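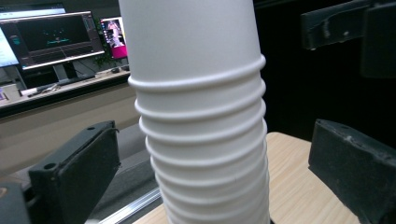

Weiße Pappbecher, gestapelt

Forum > Studioalltag > Hygiene und Material
Thema: Grüne Seife nach dem Stechen – Verdünnung und Standzeit

nadelwerk_ost
Verfasst um 21:14 Uhr
Ich stelle gerade von Fertiglösung auf Konzentrat um (Linon, Kanister). Auf dem Etikett steht 1:10 bis 1:20, ohne weitere Angabe zum Einsatzzweck. Wie verdünnt ihr zum Abwischen während der Sitzung, und wie lange bleibt die angesetzte Lösung in der Sprühflasche? Wasser bisher destilliert.

Magnum27
Verfasst um 21:40 Uhr
1:10 beim Abnehmen der Schablonenreste vor der Sitzung, 1:20 während des Stechens. Angesetzt wird morgens, Rest abends in den Ausguss. Flasche leer trocknen lassen, nicht nachfüllen.

kontur_u_schatten
Verfasst um 21:52 Uhr
1:10 auf frisch gestochener Haut ist zu scharf. Bei großen Flächen quillt die Haut schneller auf und nimmt in der dritten Stunde kaum noch Farbe an. Ich bleibe durchgehend bei 1:20.

Magnum27
Verfasst um 21:58 Uhr
Steht so oben. 1:10 nur vorher.

kontur_u_schatten
Verfasst um 22:03 Uhr
Überlesen, sorry. Täglich wegschütten halte ich trotzdem für übertrieben. Bei destilliertem Wasser und sauberer Flasche geht das drei Tage.

graulavur
Verfasst um 22:20 Uhr
Widerspruch. Destilliert heißt nicht steril, und nach dem Öffnen des Kanisters schon gar nicht. Die verdünnte Seife konserviert sich nicht selbst. Wir nehmen Steril­wasser aus Einzelflaschen und werfen jeden Abend weg. Datum und Uhrzeit des Ansatzes kommen auf die Flasche, sonst fragt die Kontrolle danach.

nadelwerk_ost
Verfasst um 22:31 Uhr
Hat jemand einen Filter am Hahn? Bei Hindell gibt es den Filtarach als Aufsatz, Artikelnummer 1258. Rechnet sich das gegen Einzelflaschen?

graulavur
Verfasst um 22:44 Uhr
Kommt auf den Durchsatz an. Die Kartusche hat eine feste Standzeit ab Einbau, egal wie viel durchläuft. Bei zwei Plätzen war es für uns teurer. Außerdem muss der Wechsel dokumentiert werden.

Magnum27
Verfasst um 22:50 Uhr
Bei uns läuft er seit Januar, vier Plätze, da passt die Rechnung. Kartuschen bestelle ich über Śliwiński, Lieferzeit ist kürzer. Beim Einbau auf das Gewinde achten – der Adapter liegt nicht bei.

kontur_u_schatten
Verfasst um 23:05 Uhr
Für drei Liter Seifenlösung in der Woche bleibt das Overkill. Aber gut, jeden Abend wegschütten kostet bei 1:20 fast nichts, das stelle ich um.

nadelwerk_ost
Verfasst um 23:11 Uhr
Danke. Ich nehme vorerst Einzelflaschen und 1:20. Wegen des Gewindes messe ich morgen am Waschbecken nach und melde mich.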